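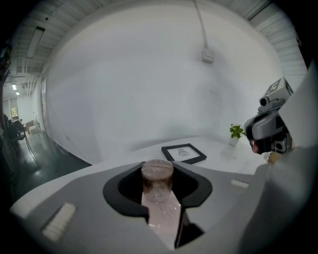 Why would anybody check their own plates? Dennis Hollis asked me that in the parking lot on the way in, and he wasn't being difficult. He's been driving for years and has looked at his rear plate maybe twice. So Dennis, wherever you're sitting, you're getting the whole talk as an answer.

(Wait for people to find seats. Don't start with the joke about the trailer.)

Okay, so. License plates. I know, you came out on a Thursday evening for this. I got into it after I had a plate stolen off my car outside the hardware store in Hernstead, and I didn't notice. I drove home, I drove to work, I drove to my sister's place and back. The first I heard of it was a letter from a toll road I have never been on in my life, asking me for 80 dollars.

Then another letter. Then a parking ticket from Sornwood, and I hadn't been to Sornwood that month either. By the time I'd sorted it out the whole pile came to 1,100 dollars, and every bit of it had my name on it.

(Hold up the folder. It's heavy, let them see that.)

What had happened is pretty simple. Somebody unscrewed my rear plate and put a different one on, an old one from some other car. Same colors, same state. From ten feet away you'd never know. I walked past it with groceries for most of a month and never gave it a glance!

So that's the swap. There are other tricks and I'll go through them quickly, and I'm keeping it general, so please don't come up afterward asking me how to do any of it (somebody did ask at the library in Karnlow). People put tape on a letter so it reads as a different one. People use those smoky plastic covers. People print a fake paper tag. The cover is the one that surprises folks, because you can buy it right off a shelf and then get pulled over for having it on. If you've got one on your car right now and you just liked the look of it, go home and look up the rule, or take it off and be done.

(Somebody will say "but they sell them." Yes, they do. Move on.)

Now the part you can use. If your plate goes missing, or it isn't your number on there anymore, call the police non-emergency line that same day. Ask for a report number and write it down somewhere that isn't your phone. I had mine on the back of a receipt and I guarded that receipt like a passport. After that you go to the motor vehicle office for new plates, and take the report with you.

Then the letters. They keep coming for a while even after you've reported it. Don't throw them out and please don't pay one just to make it go away. I paid the first one. I was tired, it was 80 dollars, I thought fine. Then I spent 20 minutes on the phone hearing that since I'd paid it, they had me down as having made the trip. Getting that undone took longer than all the others put together.

For every letter, send back a copy of the report and a short note. Mine said "This vehicle was not mine, the plate was stolen, report attached," with the date. That's all it said. My first draft was two pages and had a paragraph on my feelings about toll roads. My sister cut it.

(Pause here for water. Ask who's had a ticket by mail they didn't recognize. Last time it was more hands than I expected.)

Screws! I nearly forgot, and it's what I get the most questions on. You can get plate screws that need an odd-shaped driver. They're cheap. They won't stop a person who's really determined but they'll slow one down. Put them on front and rear, and keep the driver at home, not in the glove box. I kept mine in the glove box, then lost it in there.

Also, learn your plate number. When I called the police the officer asked for it and I went outside to read it off the car. You can see the problem.

If you see a plate that looks wrong on somebody else's car, please don't follow them. Don't pull up beside them and point. Note the place and the time and call it in once you're parked. A man at the Zamfir Street meeting told us he'd followed a car for miles, and he wanted a pat on the back for it, and I didn't give him one.

(If running late, skip the next bit and go to questions.)

The court side. One of my tickets went all the way to a hearing date, at 9 in the morning, for a fine of 900 dollars. It was for a van. I drive a hatchback. I brought the registration, the report and photos of my car, and I was in and out before I'd finished being nervous. But I did have to show up, so if you get a date, show up, or call the clerk well ahead of it and ask what they need from you.

Right, questions. Dennis gets the first one. Handouts are by the door, phone numbers are on the back, and if you parked out front, have a look at your rear plate on your way out.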